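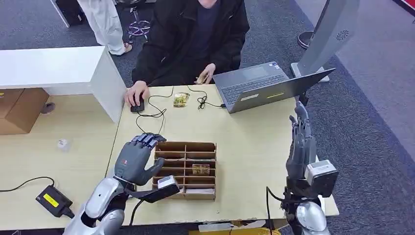
Gwion Gape
Community member, packing and small shipping

Can a robot sort small stuff into a divided tray yet?

I run a little mail-order tea business out of Brulville and every order goes out with single-serve foil packets sorted into cardboard trays with narrow slots. On a busy day in April I can do over 100 trays, and my wrists hate me for it. I keep seeing two-armed robots with real fingers, and I'd love to hand this chore off. Is that a thing a shop my size can buy, or am I dreaming? The packets are shiny and crinkly and no two lie the same way, if that matters.

Tamara Ursu
It matters a lot! I fix packing equipment for a living (mostly Modise feeders, a few Tranari arms), and foil is a pain. It throws light back at the camera, so the machine has a hard time telling where the edge is. Then the fingers have to pinch something thin off a flat desk, and then they have to get it down into a slot without bumping the dividers. Cardboard dividers bend, too. You do all that without looking, while talking to somebody.

For your volume I'd skip hands completely and ask about a suction cup on a plain arm. Use stiffer trays, and feed the packets in face up. We did that for a candy place and it got through 200 packets between stops, but somebody still had to load it. If your tray layout changes every week, stay with people for now.

meltine_fan
my cousin's robot vacuum can't get past a phone cord so I'd say no lol. get 4 teenagers and a pizza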